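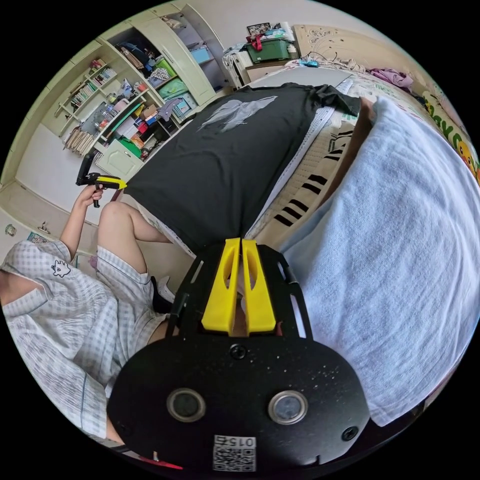

A reply received from the El-Sayed counter states that the July voucher offer should not be repeated in its present form, that regular customers used it for visits they had already planned, and that few new people came in on account of it.

17 March 2023

Workshop notebook, Nosteck small business support desk. Entry on the voucher trial for local service firms.

The reply has been entered against the trial record. Of 781 vouchers printed, 153 were redeemed. The redemption slips do not ask whether the customer is new, so the point made by El-Sayed cannot be confirmed from our own papers. The slip is to be redrawn with one added line for first visits.

Cloltimen returned 118 of the redeemed slips. The remaining 35 came from El-Sayed and Tristesance together and were received in one envelope, unsorted. They must be separated by firm before any payment is made.

Wording on the voucher was reviewed. "Any service" was read by Tristesance to include repairs left over from an earlier order. The revised text will read "any new service booked in person." Colleagues are asked not to hand out the old stock.

Open items: 3. Sorting of the mixed slips; approval of the new wording; a decision on whether the discount is set by the desk or by each firm. The last was discussed at length and left open. Cloltimen prefers to set its own.

Nosteck Small Business Desk | Contact the desk | © Nosteck | Back to top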